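Monday, November 15, 2021
By Hideaki Nomura
Last updated 16:20
2 min read

Greltum wants shoe shops to rent its Plulley robot by the month, and the brochure promises 200 pairs tidied a shift. I would like to meet whoever timed that. At the firm's showroom in Assunção I waited 36 minutes for setup, then asked what happens when a lace snags. I was handed the brochure again.

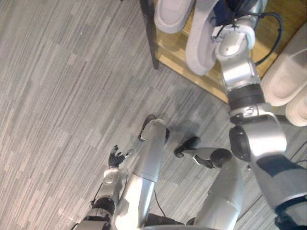
Photo: Greltum

The grip on a white shoe looks firm enough. But a shelf of white shoes is an easy test, and my local shop has boots, sandals and children. Florneck, the only chain on trial, won't share its figures until August.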